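3.2 Collection of two-handed cleaning demonstrations

The demonstrations used in this study were gathered without a robot. Operators carried one gripper in each hand and performed household tasks directly, while a camera mounted on each gripper recorded the view past the fingers. The learning system is trained on these views together with the estimated path of each gripper and the opening width of its fingers. This approach was selected over remote operation of a robot arm for reasons of cost and speed, and it allowed the same operators to work at both collection sites without changes to the equipment.

Vacuum cleaning was chosen as one of the 5 task families in the Dakness set. It places demands on the policy that are absent from the tabletop tasks in Section 3.1. The wand is long, smooth and rigid, while the hose attached to it is flexible and pulls on the wand in a direction that changes as the operator moves. Both grippers act on a single object, so an error in the position of one is passed directly to the other. The canister must also be kept within reach of the hose, and the operator is often required to turn or step sideways during a pass. Each of these conditions is common in homes and poorly covered by existing demonstration sets.

Operators were asked to hold the wand at two points, with one gripper near the hose and the other further along the tube. No exact spacing was prescribed. An early version of the protocol fixed the distance between the grippers, but the resulting motions were stiff and showed little of the natural adjustment that a person makes when the hose begins to drag. The fixed distance was therefore dropped. Operators were told only to keep both grippers closed on the tube during a pass, and to release one hand at a time when a new hold was needed.
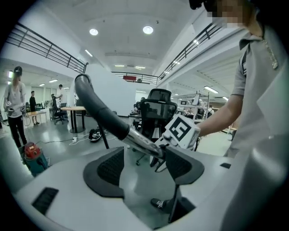

Illov, June

Figure 4. A two-handed hold on the metal wand of a canister vacuum cleaner, seen from the camera of one gripper. The second gripper, at right, carries a square fiducial marker.

Collection at the Illov site took place on an open floor shared with other work. The floor was not cleared for recording. Office chairs, tables, shelving and people at a distance were left in view, on the grounds that a policy trained against a plain background tends to fail when moved to a furnished room. As Figure 4 indicates, a large part of each view may be taken up by matter unrelated to the task. The only requirement placed on the surroundings was that the path of the cleaning head be free of loose cables at the start of an episode.

The square marker on the gripper face serves to recover the position of one gripper in relation to the other. When the marker is visible from the opposite camera, the relative position is computed directly from the view. When it is hidden, the system relies on the motion estimate of each gripper until the marker is seen again. In the vacuum task the marker was hidden more often than in any tabletop task, mainly during turns, when the operator's forearm or the hose passed between the two grippers. Episodes in which the marker was lost for the whole of a pass were set aside and were not used in training.

A total of 289 episodes were recorded for this task family. After review, 28 were removed. The most frequent cause of removal was slipping of the wand within the fingers, which produces a recorded gripper path that no longer matches the motion of the tool. Polished metal proved difficult in this respect. Light contact at the fingertips was sufficient for lifting the wand but not for pushing it across a floor, and operators were advised to seat the tube deep between the fingers before beginning. A smaller number of episodes were removed because the motion estimate drifted when a camera faced a blank wall at close range.

The remaining 261 episodes were divided by operator. Of these, 200 were used for training and the rest were held out, so that no operator appears in both groups. This division is stricter than one made by episode, and it lowers the reported scores. We consider it the more useful measure - operators differ noticeably in stance and in the angle at which they carry the wand, and a policy that has learned the habits of one person is of limited value in service.

Faces visible in the recordings were blurred before the material left the collection site. The blurring was applied to operators and to other persons in the room alike. A comparison of policies trained before and after this step is given in Section 5, together with results from the Beyene site, where the same protocol was followed with a different vacuum cleaner. All recordings were then converted to the Clokberg episode format, in which the views from the two grippers are stored on a common clock.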